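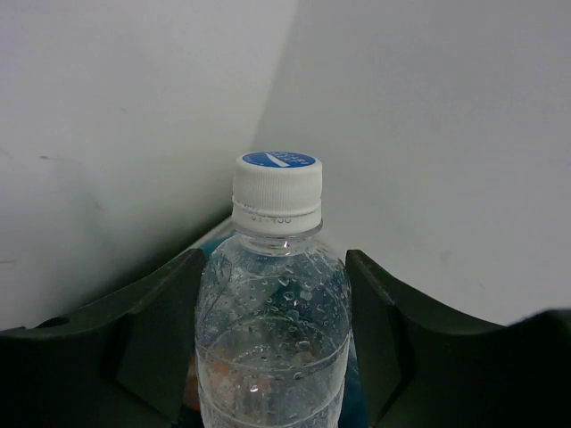

Print this page
E-mail this to a friend

The bottle on the desk

Does anyone really need a special drink to sit in a meeting?

By Jerome Talavera
May 12, 2020

My grandmother kept a jug of water in the larder with a saucer over it, and when it was hot she added a pinch of salt and the end of a lemon. She never called it hydration. I thought of her last July, when the fridge at the office I was visiting in Modov turned out to hold four shelves of sports drinks and one carton of milk. The firm, Jendent, designs software for dentists. The most vigorous thing I saw anyone do there was carry a chair upstairs.

Rocío Valdovinos, who orders the drinks, was perfectly nice about my questions. People like them, she said. They feel better in the afternoon. I asked whether they might feel just as good on tap water and she said probably, but try telling them that.

The case for these drinks is simple enough. When you sweat you lose salt as well as water, and if you lose a lot of both it makes sense to put both back. I have no quarrel with that. A person who has dug a ditch in the sun, or been ill for two days, may well be glad of something with a bit of salt and sugar in it. My quarrel is with how far the idea has wandered from the ditch. It now covers long car journeys, exams, shopping and a light cold.

Tiina Ojala coaches a running club in Hodberg with 23 members, most of them slow by their own account. She used to hand round sports drinks after every session and has stopped. "They were running for half an hour and chatting for an hour," she told me. "I put out water and bananas now and I haven't had a single complaint." She still packs the sweet stuff for the long summer races and thinks it earns its place there. She also thinks a good part of the appeal is that it's cold.

I suspect she is right. Take a clear bottle from the fridge on a warm day, let the beads gather on its shoulder, and I'd believe almost anything the cap promised me. The same drink left on a windowsill till teatime is a thin, sweetish thing that nobody would cross a road for.

Solène Langlois runs the corner shop at Stevens, a village with one bus stop, and she gives the bottles the shelf at eye level. They sell in heatwaves, she says, and again when there is a stomach bug at the school. The second lot of customers she understands. The first she puts down to the adverts, and she is not about to move the shelf.

Then there are the bottles themselves. My neighbour Minttu Keskinen refills hers from the tap until the ridges on the cap have gone smooth, and I asked her if she missed what used to be in it. She had to think what flavour it had been.

I did try it her way, and then the shop's way, for a week each, at a desk, with the window open. I slept the same and worked the same. In the second week I spent more money and went off my lunch. That proves nothing, of course, and a keen cyclist would tell me I had tested an umbrella indoors. Fair enough. But most of us are indoors, and we are the ones being sold the umbrella.

Print this page
E-mail this to a friend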